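Cleaning and resetting a light sectional

The sectional in our front room is a pale one, and I have now kept it for long enough to have a routine. I am writing it down mostly so that I stop relearning the same steps every September, when the windows get closed for the season and the dust changes character. The routine should work for most sofas with a smooth leather or faux-leather finish. It will not work for fabric, suede or nubuck.

Total time is 37 minutes with a single person working, not counting drying.

Equipment is minimal. Vacuum with a soft brush head and a crevice tool, two white cotton cloths, a soft toothbrush, a bowl of lukewarm water, and a small amount of mild cleaner. I use Mumora, diluted more than the label suggests. Before that I used a Hayat spray that cleaned well enough but left a tacky film on the armrests. Colored cloths are a bad idea on cream upholstery. I ruined a patch on a previous sofa with a red one and never got it back.

Start by taking off the throw pillows. They go on a chair, never on the floor, or you will be cleaning them next. Vacuum the back cushions first and work downward. The tufting is where most of the work is. Each button sits in a recess, and the recess collects dust that a flat brush head passes straight over. Go in with the toothbrush, dry, and turn it around the button with very little pressure, holding the vacuum nozzle just below. Do not pull on the buttons. On most tufted furniture they are held by a cord or a strap through the padding, and replacing one means opening the back.

Next is the gap between the seat and the backrest. Push the crevice tool in slowly and run it from the armrest end toward the corner. Last time I recovered a pen cap, two hair ties and 6 coins. The seams between seat cushions get the same treatment, at lower suction if your machine has a setting for it.

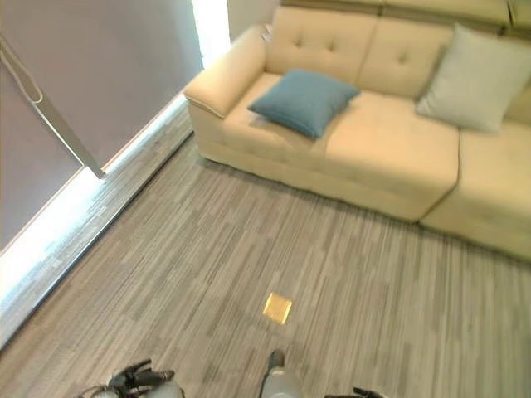 Wiping comes after vacuuming, in the same order, top to bottom. Wring the cloth until it no longer drips. Use long strokes along the length of a cushion and overlap them by half. Circular scrubbing leaves marks on a finish with any sheen, and they show up at a low light angle in the late afternoon. The front lip of the seat needs a second pass, as it takes the backs of everyone's legs. So does the top of the armrest. Follow immediately with the second cloth, which should be dry.

Seam lines deserve some patience. Dirt settles against the stitching and reads as a gray line from across the room. A damp toothbrush moved along the seam, never across it, takes most of it out. Blot afterward. If the line is still there after two passes, leave it for the next cleaning. More force frays the thread.

Dye transfer is a separate problem. New jeans are the usual source, and dark throw pillows are the second. My neighbor Shazia Butt had a navy pillow leave a faint shadow on an off-white seat over one humid summer, and no household product has moved it. I test every pillow cover now. Press a damp white cloth against an inside corner of the cover for 5 minutes. If there is any color on the cloth, the cover gets washed separately and tested again before it goes near the sofa.

I considered a protective conditioner. Zarkton sells one, and it has its supporters, but conditioners intended for real leather do very little on a coated surface and can make it slippery. I skip it.

With the surfaces dry, the pillows go back. I keep one blue and one light, spaced apart, and I rotate their positions when I think of it. A pillow that lives in one spot for a year protects the upholstery under it from daylight, and the difference in tone becomes visible when it is moved. The blue one usually ends up flat near the armrest anyway, that being where people put their heads.

Vacuuming is weekly and the full wipe is every second month. I keep the toothbrush in the drawer under the television, marked with tape, after one unfortunate mix-up in the bathroom.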